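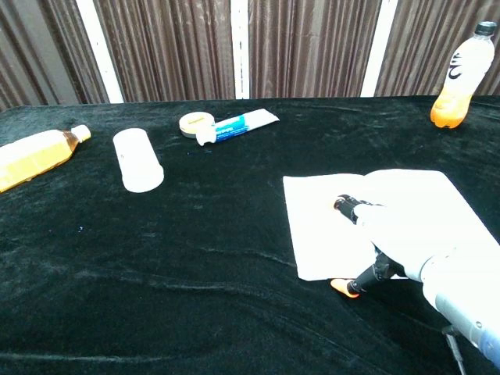

Fig. 2. Mixed tabletop objects on black velvet, with a striped curtain behind.

Unit 2: Cloth, Paper, Plastic, Tin
Notes for the evening course in tabletop arranging, Curdale Center
Revised 10/6/19

Please keep this handout with the one on window light, as we will be going back and forth between them for a while, and I know how easily loose sheets wander off into the bottom of a bag.

We begin with the cloth, as I always like to do. Black velvet looks like one flat dark color when it is folded on the shelf, but spread it over a table and you get soft folds, creases, and paler lines of sheen wherever the light catches. Look at Fig. 2 for a good while before you draw anything. If you want your velvet smoother than that, hang it overnight. If you like the creases (I rather do), leave them in and let them lead the eye a little.

Velvet also shows every crumb. There are a few tiny blue specks below the toothpaste tube in the figure, and against black they stand out far more than you would expect for their size. A lint roller is in the drawer marked Draltov, along with the masking tape.

Now the objects. A paper cup on its side is a lovely thing to study — you get the rim as an open oval and the wall running back from it toward the closed base. Compare it with the small round tin farther back, whose cream lid has a gold rim, and notice how the toothpaste tube overlaps the tin. Overlap is the simplest way of saying that one thing is near another, and beginners tend to avoid it, lining everything up like jars in a pantry. Let things touch!

The two bottles make a nice pair. One lies down at the left with its golden-amber liquid, and the other stands at the right with orange in its lower part. Ask yourself which of them feels heavier to you, and write down your answer before we talk it over.

White paper laid flat on black is the strongest contrast you will find on the table, so place it last and at a slight angle.

For next time
Bring five household objects, at least one of them see-through, and a sheet of plain white paper. Spend 30 minutes on a pencil layout. Written notes should stay under 200 words, please. Velvet may be borrowed from cupboard 3052, and the July group is asked to return theirs.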